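The Night Shelf

When I came to Cludville I had one suitcase and a paper with the address of the packing house. The company was called Ciltarel. It sent small goods to shops in the whole valley, and it needed people for the night because in December the shops want everything at once.

The woman at the office gave me a gray coat and a key for a locker. She told me, "You will work at the long table. You take from the crate, you look, you put in the tray. If it is broken, you put it on the night shelf." I asked her what happens with the things on the night shelf. She was already speaking on the telephone. 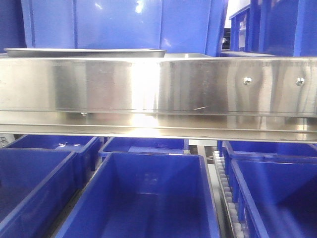
My first week I learned the place by its sounds. A crate makes a hollow sound when it is empty and no sound when it is full. The trays ring if you put them down too quickly, so the old workers put them down slowly, one side first. I stood before the steel beam with its two round bolts, and behind it were the blue walls of plastic, so tall and so shining that I thought of the sea at my grandmother's village. There was a scratch in the steel, thin and pale. I used to put my thumb on it before I began, as other people touch wood.

We did 400 pieces in a night, sometimes more. I did not speak much. My language was still slow then, and when I had finally prepared a sentence, the others had gone to another subject.

On the sixth night I found a small bird in the crate. It was made of glass, green, with one wing missing. The rule was clear. I carried it to the night shelf, which stood in the corridor after the washing room, and I put it between a cup without a handle and a clock which showed always 4.

The next evening the bird was gone. The cup and the clock were still there.

I thought about it during the whole shift. Somebody had wanted the bird. Somebody in this building, where all of us wore the same coat and ate our bread without speaking, had looked at a bird with one wing and put it in a pocket. I looked at the hands of the others. I looked at their pockets also, and I am a little ashamed of it.
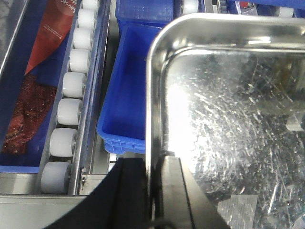 What Was on the Shelf After

I decided to put something there myself. It was a wooden button from my brother's jacket, which I had carried from home without any reason. I left it on the shelf at the beginning of the night. When I came back at the end, the button was gone, and in its place was a walnut.

I held the walnut in the bus all the way to Drenen Street. It was only a walnut. I did not eat it.

After this I brought something every night. A ribbon, a ticket from the ferry, a pencil too short for writing. And every morning there was an answer: a shell, a blue bead, a key so small that it could not open anything. I never waited in the corridor to see who it was. I could have done it easily. Perhaps the other person could also, and did not.

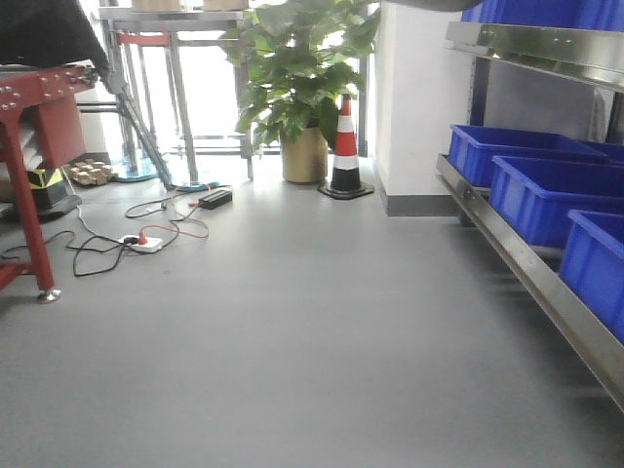
by R. Liew
Posted Sunday, August 2, 2026

In the spring the company moved us to the day. The room was strange to me in the light. The window was so bright that I could not see through it, and I noticed for the first time that we had a plant, with big leaves, in a gold pot. It had stood there the whole winter, I suppose, and somebody had given it water.

The night shelf was taken away in the same week. A man carried it out under his arm, and on the wall there was a clean line where it had been.

I worked until noon. Then I went to the plant, because I wanted to see it close. On the earth, half under a leaf, somebody had laid my brother's button.

I looked around. Everybody was working. I took the walnut out of my coat, where I had kept it all these months, and pushed it with one finger into the earth beside the button, not too deep, and went back to the table.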